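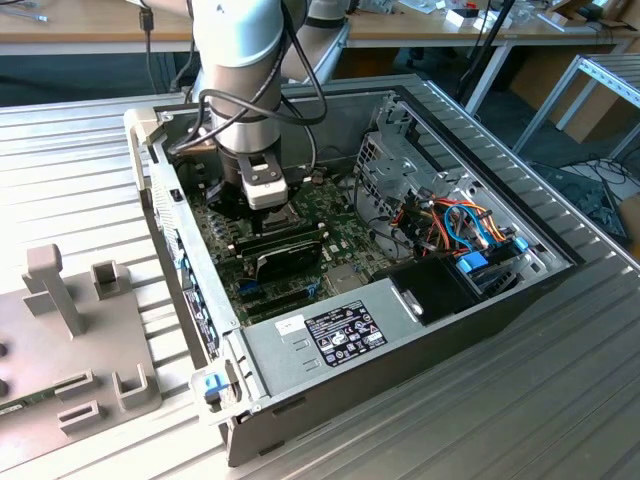
*Tower on its side, interior up. The power supply rating label is readable without removing anything.*

## Stripping a desktop tower for parts

Shut down, unplug, hold the power button for five seconds, then lay the case flat on a bench that will not scratch. Remove the side panel and keep its screws in a separate cup.

1. Copy the rating label on the power supply before touching any cable.
2. Unplug SATA data cables by the connector body. Pulling on the cable damages the contacts.
3. Run the machine for a few minutes beforehand if the cooler is to come off. Warm paste releases more easily. Twist slightly, then lift.
4. Raise the socket lever fully and lift the processor straight up by its edges.
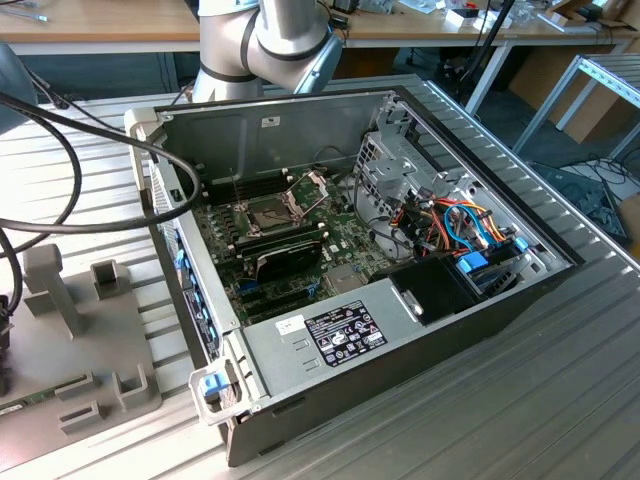 *Processor and cooler out, load lever raised. Graphics card still seated.*

Cover an empty socket if the board will be kept. Bent contacts are rarely worth repairing.

Release the slot latch before pulling the graphics card. Drive cage cables can stay bundled until the power supply comes out.

Bag small parts by machine. The Clasmont bench log uses the case number plus a part number (435-2 is the second item from case 435). Loose screws go in the lidded tray, sorted by thread.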